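Wevico Adds Clear Ribbed Tray to Hetach Desk Storage Line

9/23/21 – Wevico, a maker of home and office storage goods, today announced a long, narrow clear tray for its Hetach line of desk organizers. The tray goes on sale next week through the company's online shop and at 336 independent office supply stores.

The Hetach tray is made of transparent plastic, with a raised rim and ribs molded into it. It is meant for small items that collect on a work table during the day, such as pens, chargers, glue sticks and tape. Users can see what is inside without lifting anything out. The ribs stiffen the tray and keep small things slightly off the floor of it, so they are easier to pick up.

Wevico began work on the tray in March after a survey of 1,807 customers who had bought other Hetach products. Many of them said their desk drawers were full and that they kept daily items on the table itself. They asked for something narrow enough to sit beside a keyboard or a drawing board and light enough to move with one hand.

"People told us they wanted to clear a table quickly and get back to work," the company said in a statement. "A tray that you can see through means one less place to search for your things."

Early trays were placed in shared workrooms at Bakhtiari, a design office with 8 large tables used by different teams through the week. Staff there used them to sort supplies at the start of a shift and to empty the table at the end of it. Following their comments, Wevico made the rim easier to grip and rounded the corners.

The tray can be washed by hand in warm water. It should not be put in a dishwasher or left near a heater. Trays are packed flat side down in recycled cardboard sleeves, with no plastic wrap.

The first production run is 2,725 trays. Gorkus, which handles shipping for Wevico, will send orders from its main warehouse. Stores that wish to carry the tray can ask for a sample through their usual sales contact.

Clear trays and white work surfaces

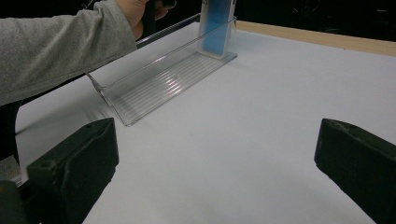
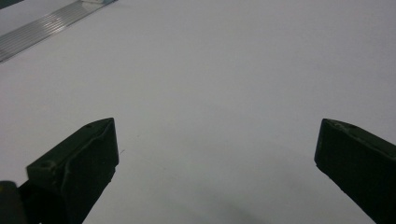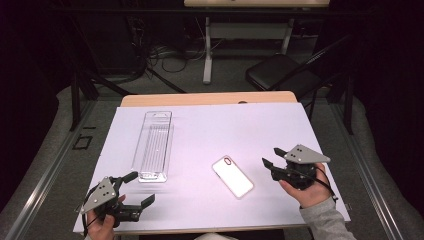

About Wevico

Wevico makes trays, boxes and shelf inserts for homes, schools and small offices. Its products are sold under the Hetach name.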